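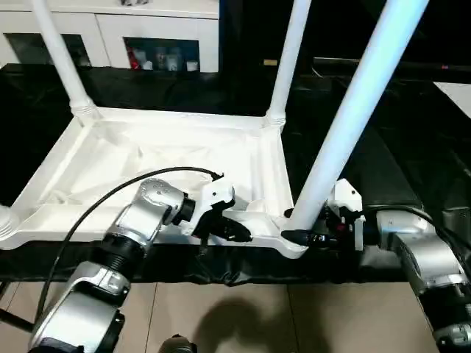

Renu Rawat asked whether the shrinkage figures in the last entry were taken on fabric dried flat or on fabric dried over a rail, and said that if the two were mixed the whole table should be thrown out. They were mixed. The table is withdrawn and the work is repeated below.

October, shrinkage of white cotton plain weave, second run

Cloth: Justora bleached cotton, same bolt as the first run, cut from the middle of the roll. Selvedge trimmed off both sides before marking. The first run used pieces from the outer wraps, which had been pulled tight on the roll, and part of the warp shrinkage recorded then may be nothing more than that tension coming out.

Marking: 200 mm gauge lengths, 3 along the warp and 3 along the weft on each piece, sewn with single red stitches. Laundry pen was used last time and had spread enough after washing that the edge of a mark was a matter of opinion. The stitches are slower to put in. Left untied at the back so they do not pucker the cloth.

Conditioning: pieces left on the open rack overnight before the first reading. Hanane Soliman points out that the rack by the window gets the morning sun and the one by the door does not. All pieces moved to the door side.

Wash: Cudumard front loader, 60 cycle, no softener, spin held at the low setting. Load made up to 2000 g with plain ballast cloth. Ballast weighed dry. The first run has no ballast weight written down and I can't reconstruct it.

Drying: split into 2 groups, recorded separately this time.
Group F - flat on mesh, no stretching, smoothed once by hand.
Group R - over a rail, warp hanging.

Readings after one wash, mean of the pieces in each group:
F, warp: 200 to 191 mm
F, weft: 200 to 196 mm
R, warp: 200 to 193 mm
R, weft: 200 to 195 mm

Warp difference between groups is 2 mm, in the direction expected from the weight of wet cloth on the rail. Weft differs by 1 mm, which is the limit of what I can read with the steel rule, so I would not put anything on it. Renu's objection stands for the warp. For the weft the old numbers might have survived, but there is no way to separate them now.

One R piece left out of the means. It dried with a fold along the rail and one warp gauge length ran straight across the fold. Pressing it would have introduced its own error. Kept in the drawer, marked.

Note on pressing: Abdelilah Salem wants readings after a steam press as well, on the grounds that anyone sewing with this cloth will press it before cutting. Fair. It should be a separate column and a separate day's work. The Ezzat iron drifts in temperature when the tank is low, so fill it before each piece.

To do:
- second and third wash on the same pieces, same drying groups
- read at the same hour, on the door side rack
- borrow the glass scale from Nouhaila Helmy and repeat the weft readings with it
- order more red thread
- strike the old table from the shared binder and write "see second run" across it

Until the third wash is in, cutting allowance for the loose covers stays at 5 percent in the warp and 3 in the weft. Latifa Saber has the cutting sheet and has been told.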